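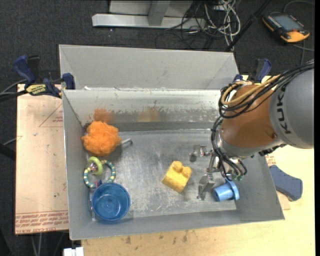

What happens to a town's old metal?

Home Projects Years 12–13 Library Contact

4 min read

Shabani Kaijage, Materials and Environment project

I picked metal for my project after my aunt threw out a frying pan and I realised I had no idea where it was going next. Most people in my year chose plastic, and I can see why, but metal is far more interesting than I expected! You can melt it and use it again, and a lot of the steel around us has already been something else.

My question was simple: what do households in Anthorpe do with metal they no longer want, and how much of it could be caught before it goes in the general rubbish?

How I did it

I put a one-page survey through doors on the Wasness estate and along the two streets behind the station. I got 52 back, which I was thrilled with (my teacher had told me to plan for twenty). I also asked each household to keep their food tins, drinks cans, foil and jar lids in a bag for 14 days, and I weighed the bags on a luggage scale hung from our garage door.

The scale was the weak point. It jumps in steps of ten grams, so for the light bags I tied several together and divided, and this means I can't say anything sensible about single small households.

What came back

Altogether I weighed 1,720 items. Food tins were the biggest group by a long way, then drinks cans. The surprise for me was lids: 403 of them, nearly all from jars, and most people told me they normally put those in the bin because they "didn't think they counted". They do count here, as long as they're clean. Quite a few people also thought that aerosols were never allowed, when our local leaflet says empty ones are fine.

The survey had a box at the bottom for larger things, and I loved reading these. People had bike frames in sheds, a broken ironing board, curtain poles, half a swing, and a kettle kept for years in case the lead came in handy. The usual reason for hanging on to them was not having a car to get to the Barasa Road recycling site.

A bit about the metals

Steel sticks to a magnet and aluminium doesn't, so I carried a fridge magnet everywhere for a month and drove my family mad. Steel is mostly iron with a little carbon. Food tins are usually steel with a very thin coating to stop the food attacking the metal. Drinks cans are mostly aluminium, and making new aluminium from ore takes a huge amount of electricity compared with melting down the old stuff. If you only have room in the kitchen to be careful about one kind of metal, I'd go for that one.

Foil was the hardest to sort. Scrunch it and it should stay scrunched; crisp packets spring back open, and those are plastic with a shiny layer. I tested this on my whole group at lunch.

What I'd like to try next

I want to repeat the weighing in October with better scales and include the flats at Worow, where bins are shared and I suspect the answers would be quite different. I'd also like to borrow a trailer for one afternoon and collect the big items from anyone who ticked that box. Eleven households have already said yes, including the one with half a swing.

Thank you to everyone who rinsed their tins for me!

Contact the project office | © Anthorpe Sixth Form | Back to top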